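Clusport Cloth Handling Study
Operator Guide, Section 6: Recording Unfolding and Sorting Episodes
Revised 17 July 2025 by Jummai Akpan

This section covers a recording session with the paired hand grippers. Mounting and cable checks are in Section 2. Read that section first if you have not used the grippers before.

6.1 Before you start

1. Start the Staltavlow recorder and wait until both grippers show as connected.
2. Open and close each gripper fully. The width reading must follow your hand with no visible lag.
3. Place the basket on the table with its long side toward you. It does not need to be centered.
4. Put the cloths in the basket without folding them. Mix the colors.
5. Enter the batch number. The first batch under this protocol is 1953.

CAUTION: Each cable must run down along your forearm and off the table. A cable lying across the tabletop can pull a cloth out of place and spoil the episode.

6.2 Recording an episode

1. Hold both grippers open above the table and press Record.
2. Pick one cloth from the top of the pile. Use one gripper only for the pick. Keep the other gripper empty and close to the table until the cloth is clear of the basket.
3. Lower the cloth beside the basket so that part of it rests on the tabletop.

Head view and gripper view:

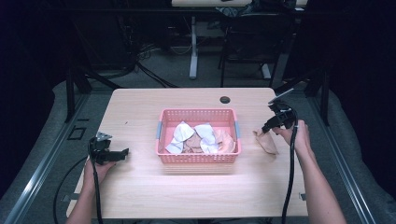
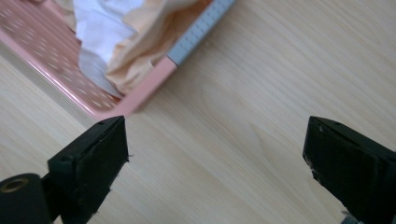
4. Bring in the second gripper and take hold of a free corner. If you can't find a corner, take an edge and work along it.
5. Spread the cloth flat, release both grippers, and lift them clear.
6. Press Stop. Return the cloth to the basket before the next episode.

NOTE: Work at normal speed. Episodes performed very slowly trained a policy that paused over the pile, and we dropped them from the set.

NOTE: A missed grasp is not a reason to stop. Try again in the same episode and set the Retry flag afterward. Stop only if a cloth falls to the floor.

6.3 Checking the data

The September set holds 3409 episodes. Policies trained with the head view and both gripper views picked single cloths more reliably than those trained on the head view alone. Most of the remaining failures were double picks, where two cloths came up together. For this reason all views must be present in every episode.

1. Open the last episode in the Anozie viewer and step through it.
2. Check that the fingertips can be seen in each gripper view.
3. Mark double picks with the D flag. Do not delete them.
4. Upload the batch to the Preltetti share.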